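Toy library notes – spring catch-up 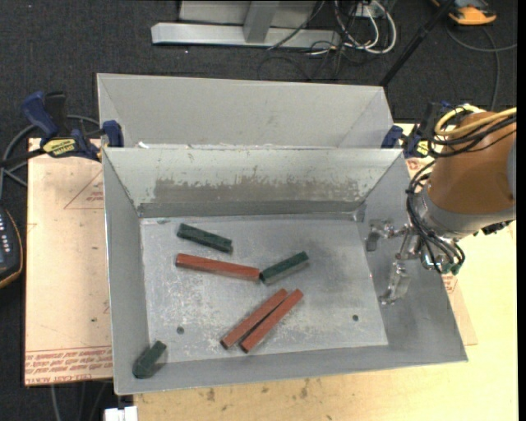
Red-orange and dark green blocks in the metal bin.

May 23, 2021

Quick one this time, I have a stack of returns to check in before supper and the printer at Clisenel Hall is out of toner again. So this goes out by email only. If you know a family that usually picks up the paper copy, please forward.

First thing – we are open again, sort of. Pickup window on the Bivness Street side, not the front door. Ring the bell, wait a minute, ring again if nothing happens. The bell sticks. Browsing inside is still off the table until the hall changes its rules, and I don't have a date. Please stop asking the front desk, they know less than I do.

How borrowing works for now:

Two items per family, plus one puzzle. Six weeks on the big stuff (ride-ons, the play kitchen, the train table), three weeks for everything else. Renewals by email. No renewals on the train table, there's a waiting list and it's long.

Late returns from last spring – all forgiven. Really. If you have had the marble run in your closet since before everything closed, just bring it back. Drop it in the tub by the window and go. No note needed. We would rather have the marbles.

Missing pieces. Big subject. We went through the shelves in April and the sets that came back short went into two piles, playable and not. Playable ones are back out with a tag that says what's gone. Most kids do not care if the farm has no fence. The not-playable pile is up for grabs as parts, so if your own set at home is short a few dominoes or a wheel, write and ask. No trades needed, just take it.

Please count peices before you bring a set back. The card in the lid has the number. If the card is gone too, tell us and we will make a new one.

Cleaning – same as before, wipe down at home with plain soap and water, dry it, then bag it. Do NOT put wooden things in the dishwasher. Somebody's bead maze did not survive. Soft toys are not going out at all for now, they are all boxed up on the top shelf. Dress-up clothes too. Sorry to the pirate crowd.

New on the shelves, thanks to the Ernell Fund, which gave us 400 dollars for replacements:

A balance board, the curved kind. Holds a grown-up, I checked.
Magnetic tiles, second set, so the wait should be shorter.
A floor puzzle of the night sky. Hard. Very dark blue.
Two cooperative board games for the under sixes, no reading required.
A real stethoscope. It's been out every week.

Part of the money went to plain storage tubs with lids that fit. Not exciting but the old ones were splitting at the corners and things were falling out on the way to peoples cars.

We still need: a child-size table, any shape, sturdy. Jigsaws over 100 pieces for the older ones, complete please. Batteries, AA mostly. What we can't take – car seats, helmets, anything with a cord that has been taped, stuffed animals, and no more plastic food. We have so much plastic food.

Reader question, came up a few times: what age is a "block set" for? Whatever age is building. The chunky ones go home with toddlers and come back having been a garage for somebody's nine year old. Ask for both sizes, they count as one item. If you have downstairs neighbors, ask for the foam set instead, or put a blanket under. Towers come down loud.

Story hour is still outside, on the grass behind the Levchenko Bakery, 10:30, weather permitting. Bring your own blanket. If it's raining at 9 then it's off and I will put a line on the website. The bakery has been nice about us being there so please buy a roll if you can, and take your wrappers home, the bins back there are theirs. We went through all the bear books in April so it's bugs through the end of June, then boats. Kids are welcome to bring a bug. In a jar. Lid on.

Membership – if yours ran out while we were closed we added the time back on. Check the sticker on your card against the list when you come by. If they don't match go with whichever is later.

Hours for the window are 3 to 5:30, and mornings 9 to 11 on story days only. Closed the last week of June for inventory, so plan your returns for before or after that. Emails get answered in the evening – usually.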